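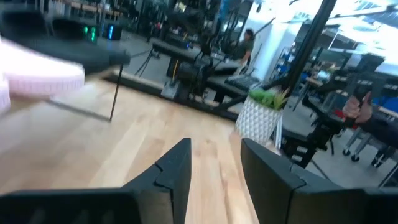 # Darkinine two-finger gripper kit (club edition)

The Darkinine is the gripper our robotics club builds, breaks and sells to other clubs at $174 a kit. It has two matte black fingers, a wrist mount for a small camera, and a manual that Rakiya Isah has rewritten so often she now signs it.

It was designed for the pick-and-place event at the Uten student competition, where we finished fourth after dropping a roll of tape on a judge's shoe. The version for sale is the one after that.

## What you get

- Two fingers, left and right. They are not the same shape. Please stop emailing us about this.
- Wrist bracket with camera mount (camera not included)
- One servo and one spare, for reasons you will discover
- 138 screws, of which the build uses slightly fewer
- Printed manual, plus the errata sheet, plus the errata to the errata sheet

## Specs

| | |
|---|---|
| Max payload | 300 g |
| Opening | 85 mm |
| Supply | 6 V |
| Assembly time | One afternoon, or two with freshmen |
| Fits | Georgiev arm, rev. B and up |

The payload figure is for a part held square between the tips. Round things are harder. Tihomir Kelmendi spent most of May on cylinders, and his notes are in the back of the manual under "Cylinders, ugh."

## Using it in a class

We run ours on a cart in a shared room, with people walking past and chairs where you don't want them. Students start by driving the arm by hand and watching the wrist view, then record their own runs. Our archive stands at 1,591 runs, and a respectable share of them end with the object still in the gripper.

Set the grip force low on the first day. The default is the competition setting, and it will crush a paper cup - we have swept up the evidence.

## Software

The driver is called Zadness. Krum Omerović named it at 2 a.m. and it was on the stickers before anyone could object. It runs on whatever old laptop your school was going to throw out.

## Ordering

Kits are packed after practice, in batches, when there are enough orders to justify pizza. Write to Spyros Halilović at the club desk with your arm revision and a shipping address. Rev. A owners need the adapter plate, sold separately and usually out of stock.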